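Jolán Oláh Brings Her Mother On Stage, and the Crowd Loses It

Anyone who has followed Jolán Oláh since her early club shows knows the voice memos. Her mom leaves them at all hours, Jolán plays them for her fans, and a few have ended up on records. So when the lights dropped at the Ofori on the last night of her September tour and that same raspy voice came through the speakers – live this time! – the whole balcony got to its feet before anyone had walked out.

Mom came on in a silver jacket and flat shoes, took the second microphone and went straight into "Stetida," the song that closes her daughter's new album. They had rehearsed it twice, both times in a hotel hallway. You'd never have guessed. She came in early on the bridge, laughed, and Jolán simply followed her, which gave the song a looseness the studio version doesn't have (and I say that as someone who has worn the studio version out).
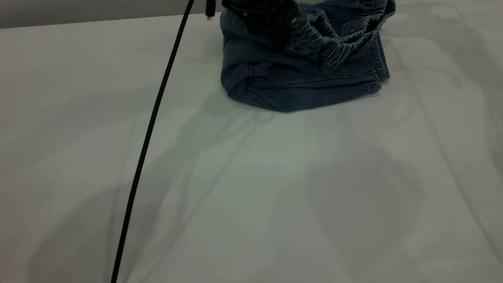 The rest of the set was a joy, too. Casimiro Cabello, back on drums after 2 years away, pushed the older songs so hard that "Pomer" ended up closer to punk than to the sweet radio single people remember. Jolán wrote that one at 17, in her bedroom, and she still sings the second verse with her eyes shut. She told a long story about her first manager and a missed train, lost the thread halfway through, and got a bigger cheer for giving up than she would have for the ending.

Then there was the encore. It was supposed to run three songs, and it ran for 40 minutes, with covers shouted up from the front rows and a very funny argument between mother and daughter over what key they were in. Mom won. The horn players stood at the side of the stage grinning and joined in whenever they could find a way into the tune.

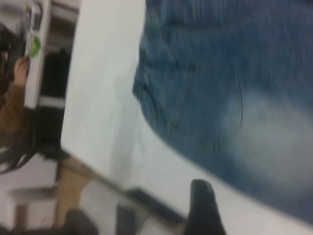 Hazel Gallagher thought the duet should have come first, and told me so on the stairs before the house lights were fully up. Her feeling was that the room changed the moment the two of them sang together, and she wanted a whole evening of it. I'd happily buy a ticket to that one as well. The live recording comes out on Stastness this spring, with the bridge left just as they sang it.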